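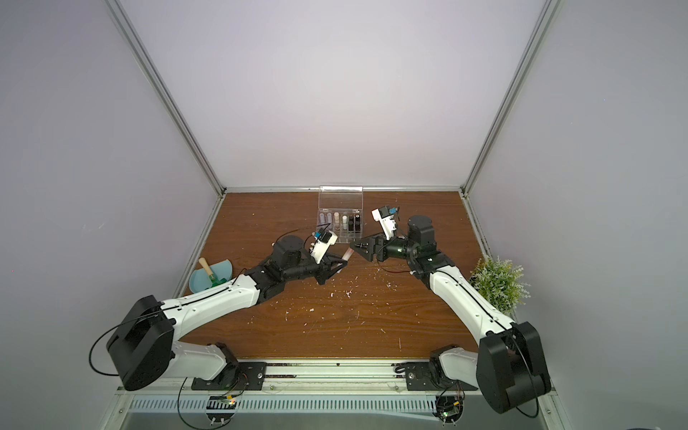
Pumadero Two-Arm Tabletop Cell
Pre-Purchase Safety and Inspection Checklist, with Comments

Supplier: Gutthorpe
Unit status: loan, evaluation only
Location: Isham building, bench area
Load used: cosmetic tubes and clear organizer box
Result codes: P = pass, F = fail, C = pass with comment, N = not checked

Section 1. Enclosure and mounting

1.1 Corner posts and rear rail secure, no movement by hand: P
1.2 Wall panels seated, no sharp edges within reach: P
1.3 Mounting plates tight on the front rail: P
Comment: Witness marks should be added to the plate bolts. The assembly sheet gives a torque value but no recheck interval. Gutthorpe to supply one.
1.4 Front vents clear: P
1.5 Arm joints stay inside the table outline: F
Comment: The elbow of the left arm overhangs the front rail. Anyone standing close to the rail can be struck when the joint moves. A floor line is acceptable for the trial. For a permanent installation we want a front guard or a light curtain.

Section 2. Power, wiring and indicators

2.1 Supply cord and plug undamaged: P
2.2 Status lights come on at power-up: C
Comment: The left board can show an orange light together with the green. The manual lists green only. Meaning of orange to be confirmed in writing.
2.3 Boards below the rail protected from contact: F
Comment: Request a cover that leaves the lights visible. The leads to the arm bases should go into a sleeve.
2.4 Arm cables clear of joints through full travel: C
Comment: No pinching found. The loop at the left elbow hangs past the rail and could catch on a sleeve or a cart handle. Add a clip.
2.5 Emergency stop cuts power to both arms: P
Comment: Pressed 3 times at low speed and once at working speed. Both arms stopped on each press. With power removed the arms sag, so keep the area under the wrists clear before pressing reset.
2.6 Restart requires a separate action after the stop is released: P
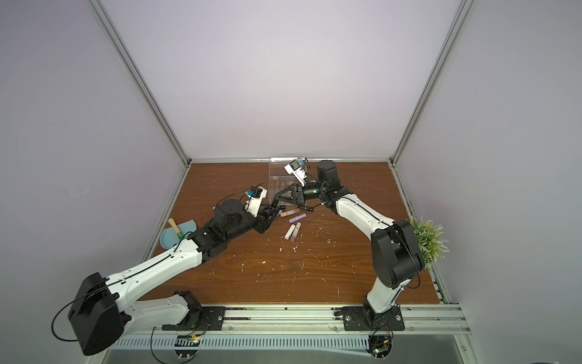 Inspection: Woo-jin Ban
Technical review of comments: Evelien Aerts

Section 3. Grippers and shared work area

3.1 Fingers free of cracks and loose fasteners: P
3.2 Fingers open and close fully on command: P
3.3 Grip holds when the arm is paused: P
3.4 Grippers can work close together without contact: C
Comment: Most of the handling takes place in the middle of the table, where the reach of one arm overlaps the other. The software keeps a minimum distance between the wrists. It does not account for the item being held, so a long part could bridge the gap. Gutthorpe states that held-part size can be entered by the user. This field was blank on the loan unit and should be a required entry.
3.5 Small parts controlled: C
Comment: Caps are separate small parts and roll easily. A raised lip at the front of the table is recommended for round stock.
3.6 Work surface clean before start: F
Comment: White flecks on the tabletop. Wipe down and repeat the check before each session. The daily sheet that comes with the kit has no cleaning step, and one must be added.

Section 4. Wrist cameras

4.1 Brackets tight, no play: P
4.2 Connectors fully seated: P
4.3 Lens clean: P
4.4 Fingertips visible in the camera view: P
4.5 View of clear containers adequate: C
Comment: Clear plastic is a hard case for this kit. With the organizer lid open, the dividers and the wood grain show through one another, and
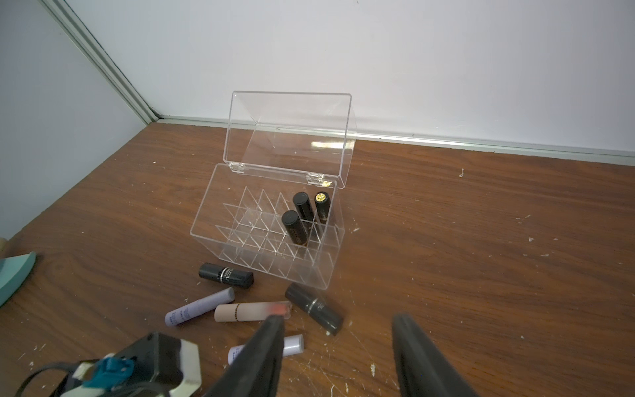

an empty slot can be difficult to tell from the wall of the next one. Black tubes against clear plastic are easier to pick out, and the lettering on tubes lying loose helps show which way they point. We recommend a plain mat under the organizer for acceptance testing, then a second run on bare wood so that the two can be compared.
4.6 Lid and hinges out of the path of the wrist: C
Comment: The lid stands open against the rear and must stay there during a run. There is no lid sensor. Add "lid fully back" to the start-up steps.
4.7 Loss of camera signal stops the arm: P
Comment: Tested by disabling the feed in software. The connector was not pulled under power. Repeat with a pulled connector if Gutthorpe confirms it will not damage the board.

Section 5. Handling checks

5.1 Speed limit active in setup mode: P
5.2 Force limit active at the fingers: C
Comment: Limit set to 2 on the supplier's scale, which runs without units. We cannot compare it with our own glove and hand-contact limits until a value in newtons is given.
5.3 Tube stays controlled when set down at an angle: C
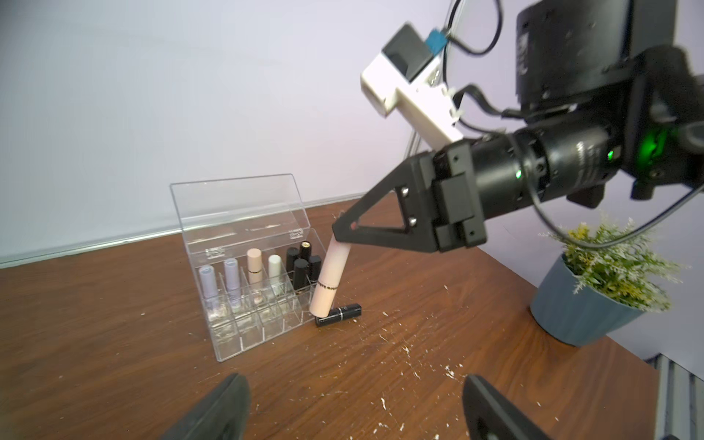
Krawczyk Equipment Evaluation Department

Comment on 5.3: A tube leaning between the finger and the table is held at two points only, and either can slip. The arm should lower such a part fully before the finger moves away. The standard release routine does not include that step. It can be written by the user, but the service quote should include it.
5.4 Neighboring items taken into account: C
Comment: Loose tubes can lie very close to the one being handled. Use the slow approach setting when parts are touching.
5.5 Items not in use removed from the table: F
Comment: The potted plant at the right side is within reach of an arm cable. Move it out, or record it as a fixed obstacle in the software. The same applies to the scoop on the left side.
5.6 Endurance run, 1000 cycles: N
Comment: Not started. Hold until 1.5 and 2.3 are closed.

Section 6. Documents and service terms

6.1 Wiring diagram supplied: P
6.2 Risk assessment supplied: C
Comment: Covers a single arm. A version for the two-arm cell is required.
6.3 Spare finger set included: P
6.4 Remote support access can be switched off locally: P
6.5 Service response time stated in the quote: F
Comment: Phone support only. On-site response not stated.

Disposition: Supervised trial use permitted at setup speed. No unattended running. Items 1.5, 2.3, 3.6, 5.5 and 6.5 remain open. Recheck on Wednesday with the Gutthorpe technician present. Send corrections to Woo-jin Ban before the recheck.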